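Food Preparation Basics
Unit 4 handout: Cooking with Moist Heat
Instructor: Debora Bellini

Read this before Friday's session. The worksheet at the end is due at the start of class. Bring your unit 3 notes on yeast doughs as well, as we will go back to them.

4.1 What moist heat means

Moist heat methods cook food with water, a water-based liquid, or steam. Dry heat methods use hot air, hot metal, or fat. Frying counts as dry heat even though oil is a liquid, and this is marked wrong on the midterm every year.

The main difference is temperature. At sea level, water in an open pot boils at 212 degrees Fahrenheit and will not get hotter no matter how high the burner is set. Turning up the heat only makes the water boil away faster. An oven or a skillet can go well past that. Browning needs a dry surface and higher heat than boiling water gives, so food cooked with moist heat stays pale unless it is browned before or after.

In the mountains water boils at a lower temperature and most moist heat cooking takes longer. If you are using a recipe written at another elevation, test for doneness and don't rely on the clock.

4.2 The methods

Poaching. The liquid is hot but barely moving, between 160 and 180 degrees. A few small bubbles may sit on the bottom of the pan. Used for eggs, fish, and soft fruit.

Simmering. From 185 degrees up to just under the boil. Small bubbles rise gently and break at the surface. Used for soups, stocks, dried beans, and tougher cuts of meat. A recipe that says "boil the stock" nearly always means bring it to a boil and then turn it down. Stock that is kept at a hard boil goes cloudy.

Boiling. 212 degrees, with large bubbles that do not stop when you stir. Used for pasta and for some vegetables. It is too rough for fish and for anything delicate.

Blanching. A short time in boiling water, then straight into ice water. Used to loosen tomato and peach skins, to set the color of green vegetables, and to get vegetables ready for the freezer.

Braising. Food is browned first, then cooked slowly in a covered pot with a small amount of liquid. This one combines dry and moist heat and gets its own session in unit 5.

Steaming. Food sits above boiling water and is cooked by the steam. It does not touch the water.

4.3 Steam in more detail

Steam over an open pot is at the same temperature as the boiling water, but it carries a lot more energy. When it meets cooler food it turns back to water and gives up that energy at the surface. That is how a basket of green beans can cook in a few minutes. It is also why a steam burn is often worse than a splash of hot water.

Because the food isn't sitting in liquid, it keeps more of its flavor and more of the vitamins that dissolve in water. Vitamin C and the B vitamins are the ones to remember. Broccoli is a good test case. Boil one batch and steam another, then look at the color of the water left in each pot.

The drawback is that you can't season through steam very well. Salt in the water below does nothing for the food above. Season before or after.

Common mistakes with steaming:

Too much water, so that the bottom layer of food is boiled.
Too little water, so that the pot runs dry. Check the level on anything over 20 minutes, and top up with boiling water from a kettle, not cold water from the tap.
Packing the basket tightly. Steam has to move between the pieces.
Lifting the lid over and over. Each time you do it the steam escapes and the cooking slows.
Starting the timer when the burner goes on. Time from when the water is at a full boil and steam is coming up.

4.4 Times we will use in the lab

These are for a covered basket over boiling water. Size matters more than weight, so cut everything in a batch to the same size.

Asparagus, medium: 4 to 6 minutes
Broccoli florets: 5 to 6 minutes
Carrots, quarter-inch slices: 6 to 8 minutes
Green beans: 5 to 7 minutes
Small potatoes, whole: 15 to 20 minutes
Fish fillet, one inch thick: 8 to 10 minutes

Fish is done at an internal temperature of 145 degrees, or when the flesh is opaque and separates easily with a fork. Use the thermometer. Wipe the probe with a sanitizing wipe before it goes into the next piece.

4.5 Doughs and steam

Most of you will think of bread as something that goes in an oven, but doughs are steamed in many parts of the world. Chinese mantou and baozi are both steamed wheat doughs, mantou without a filling and baozi with one. Boston brown bread is a batter steamed in a can or mold. Dumplings dropped on top of a stew are partly simmered and partly steamed.

A steamed dough has no crust. In an oven the surface dries out and browns. In a steamer it stays moist, so the outside is soft and has a thin, smooth skin. The inside sets the same way it does in an oven: the gas expands, the starch swells, and the protein firms up and holds the shape. 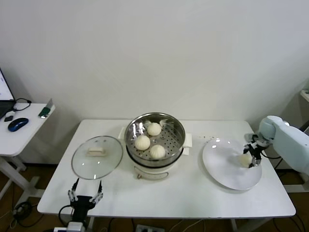 Two things go wrong often enough to mention. The first is wrinkling or collapse, where the bun looks fine in the basket and then shrinks as it cools. Usual causes are dough that has risen too long or a sudden drop in temperature when the lid comes off. Turn off the heat, wait a few minutes, then open the lid slowly and away from you.

The second is wet spots. Steam condenses on the inside of a metal or glass lid and drips. A clean kitchen towel wrapped around the lid will catch most of it. Tie the corners up on top so they hang nowhere near the burner. Bamboo lids drip less, as the bamboo takes up some of the water.

Line the basket or set each piece on a square of parchment. Leave space between pieces — a filled bun can grow by half its width. If you cover the whole bottom with one sheet of parchment, poke holes in it first.

For the lab each pair will make a plain dough with 200 grams of all-purpose flour. Weigh it. A cup of flour can vary a good deal depending on how it was scooped, and last term the groups that used cups had to add flour again and again. Let the dough rest somewhere warm. The proofing cabinet will be set to 82 degrees.

4.6 Safety

Open lids away from your face and arms.
Use dry towels or mitts. A damp towel lets the heat through quickly.
Turn pot handles in from the edge of the stove.
Say "hot behind" when you carry a pot past someone.
Cool a burn under cool running water and tell me or Dulce Beltrán, even if it seems minor. No ice, no butter.

4.7 Terms to know

Condensation: steam or water vapor turning back to liquid.
Carryover cooking: the rise in temperature after food comes off the heat.
Proofing: the last rise of a yeast dough before it is cooked.
Shocking: stopping the cooking with ice water.

Worksheet

1. Put poaching, boiling, and simmering in order from lowest temperature to highest.
2. Explain why steamed food does not brown.
3. A recipe calls for 12 minutes of steaming. Your partner puts the basket over cold water, turns on the burner, and sets the timer. What will happen, and what should be changed?
4. Name two vitamins or vitamin groups lost more easily in boiling than in steaming.
5. Write out the steps for blanching green beans for the freezer, with the equipment you need at each step.

Reading for next time: the braising chapter, up to the section on pot roast. Pierina Ferri will take the October makeup session for anyone who misses this lab. Sign up on the sheet by the door.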